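Winter Bedding Collection Opens at Four Sites

2019-01-09

The Nedska Household Assistance Office has opened its winter bedding collection for residents of the district. Donations of quilts, blankets, sheets and pillowcases will be accepted at 4 sites until the end of the heating season: the main office in Nedska, the parish hall in Boltov, the public library in Charvát and the Lirkent warehouse on the north side of the rail yard.

Last winter the Office supplied bedding to 650 households. Requests came mainly from families moving into unfurnished apartments, from older residents living alone and from tenants whose heating had been interrupted. A total of 2350 items was given out, and stocks of double quilts were exhausted well before the spring thaw. The Office has therefore set a higher target for double and king sizes this year, and asks donors who are able to choose between sizes to give the larger one.

All items must be clean and fully dry when they are handed in. Small repairs, such as a mended seam or a replaced button, are acceptable. Items with large stains, strong odors or exposed filling cannot be passed on and will be sent for textile recycling. Electric blankets, heated pads and used mattresses are not accepted at any location. Feather pillows are accepted in Nedska only, where they can be stored separately from other goods.

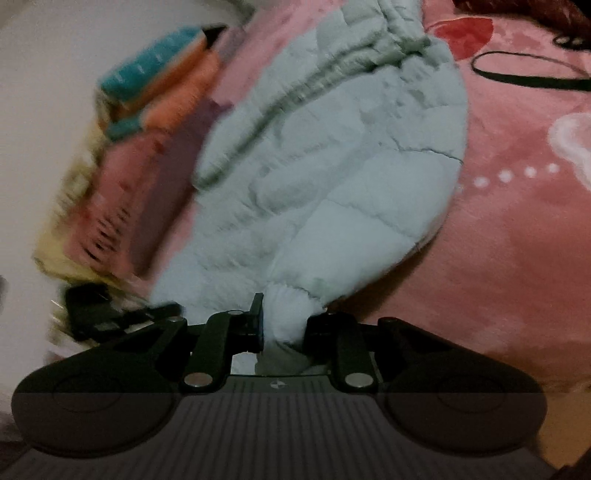
Donors are asked to fold each item and to place sets together in one bag, with the size written on a slip of paper inside. Clear bags are preferred. Bedding for cribs should be kept apart from bedding for adults, as the two are stored in different rooms and issued under different rules. Receipts for tax purposes are available on request at the main office. The other sites can take a name and mailing address, and a receipt will follow by post.

Residents who need bedding may apply in person or in writing. The application is a single page and asks for the number of people in the household, the sizes of the beds in use and a contact address. Proof of income is not required for a first request. Second requests within the same winter are considered once first requests have been met. Approved applicants will receive a letter stating where and when their items can be collected. Those who cannot travel may ask for delivery, which is offered inside the district boundary and in Boltov.

The Office also reminds residents that quilts and blankets lent through the hospital discharge program remain the property of the program. There are 174 items from that program still outstanding from last year. They may be returned to any of the collection sites without charge, and no explanation is needed. Borrowers who still require them should contact the main office so that the loan can be extended.

The collection will close in May, when remaining stock will be moved to Lirkent for storage over the summer. Opening hours for each site are posted at the entrance and at the main office reception desk.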